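Kunbridge Robotics Club – Project Report: Unpacking the Groceries
By Floarea Anghel, 2018-10-02
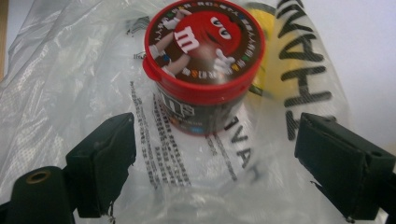 M&M's container in the bag, gripper open.

So my part of the project was the bag! The rest of the team got boxes and shelves, and I got thin crinkly plastic, which moves every time you breathe near it. We started in August with the hand-held gripper (we call it Lungu) and the plan was simple – reach in, close the fingers, lift the thing out, put it on the table.

I did 80 tries in all and 62 of them ended with the item on the table. Most of the misses were the same mistake, me pinching a fold of plastic along with the item and dragging the whole bag over. Going in wide and closing late helped a lot. Round containers were my favorites because I didn't have to care which way they faced.

The pads get scuffed up pretty fast, so I'd like to try 2 other pad materials next. I also want to redo the misses with paper bags, and Kilura (our sorting program) still needs my notes typed up. I'm on page four of those!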